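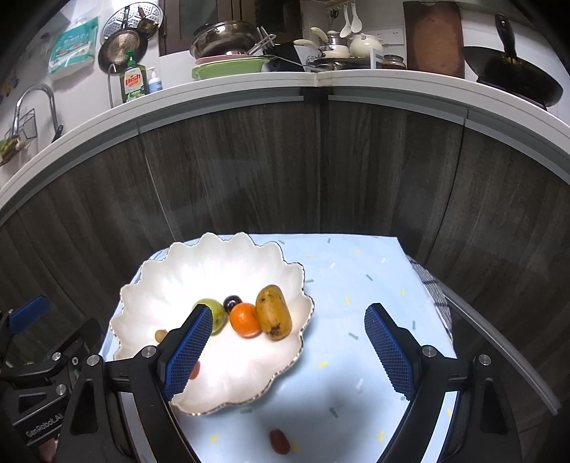 Obst richtig lagern: Was in den Kühlschrank gehört und was nicht

Viele Früchte verderben, weil sie am falschen Platz liegen. Mit wenigen Handgriffen halten sie deutlich länger.

1. Nach dem Einkauf sortieren. Druckstellen und Schimmel aussortieren, angestoßene Früchte zuerst essen.

2. Äpfel getrennt aufbewahren. Sie geben Ethylen ab und lassen anderes Obst schneller reifen. Kühl und dunkel halten sie mehrere Wochen.

3. Beeren ungewaschen in eine flache Dose mit Küchenpapier legen und bei 4 Grad kühlen. Erst kurz vor dem Essen waschen.
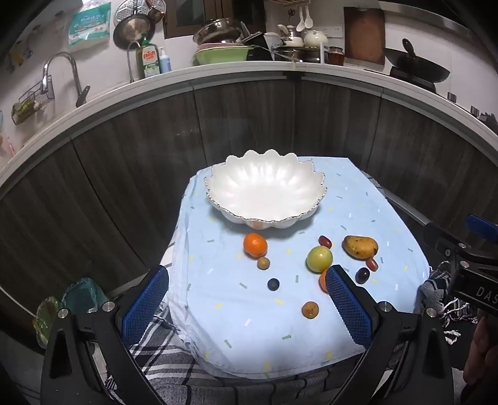 4. Zitrusfrüchte brauchen keinen Kühlschrank, solange sie innerhalb einer Woche gegessen werden. Ein luftiger Platz ohne direkte Sonne reicht. Die Obstschale vor dem Einräumen ganz leeren und auswischen. Bei einer gerippten Schale wie der weißen auf der hellblauen Tischdecke auch die Rillen nicht vergessen, dort setzt sich Saft fest.

5. Größere Mengen einfrieren. Für 800 g Beeren reicht ein Blech: einzeln vorfrieren, dann in Beutel füllen und beschriften.

Zuletzt aktualisiert: Samstag, 11. April

Weitere Beiträge
Gläser richtig sterilisieren
Kräuter trocknen im Backofen
Vorratsschrank ausmisten

Redaktion Prereck, Henrike Görtz | Kontakt | Nach oben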